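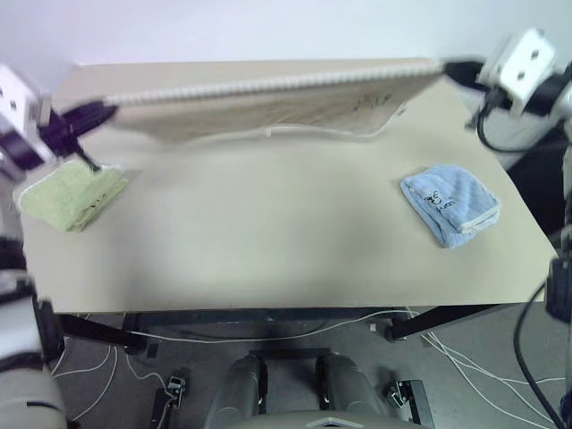 Kinesthetic teaching and teleoperation are the two usual ways of showing a robot a task in place of programming it. In the first, a person takes hold of the arm and moves it through the job. In the second, the person works at a distance, with a pair of hand controllers or a smaller set of matching arms, and the robot follows. Either way the joint positions and camera views are recorded, and a model is trained to reproduce them. The wider field is called learning from demonstration.

Claims and evidence

Suppliers commonly describe the method as quick and open to anyone. The published support for this is thin. Sostura, which sells a two-armed teaching station, has said that a household chore can be taught in 300 demonstrations. Its brochure does not say how many attempts were thrown out, who the demonstrators were, or whether the test towels were the ones used in training. Rosalind Montoya, reviewing the brochure in October, called the figure "a cost estimate with the labour left off."

Cloth handling

Towels and other laundry are a favourite demonstration. Cloth has no fixed shape, so hand-written rules cope badly with it, and lifting a large piece by two corners calls for both arms at once. Critics point out that it is also a forgiving choice. A crooked fold still looks like a fold on video, and few trials publish a tolerance. Kenji Ridgeway and Tamsin Lindgren asked 5 operators to judge the same finished pile and got 3 different pass rates.

Operator effects

Demonstrators differ in speed, grip and habit, and the model picks up their hesitations along with their skill. Remote operators usually have little or no sense of touch and tend to over-grip. Guiding by hand avoids some of this, but moving two heavy arms together is awkward for one person, and the demonstrator's body can block the cameras.

See also: Behaviour cloning; Haptic feedback; Petrauskas trials

Last edited 7th June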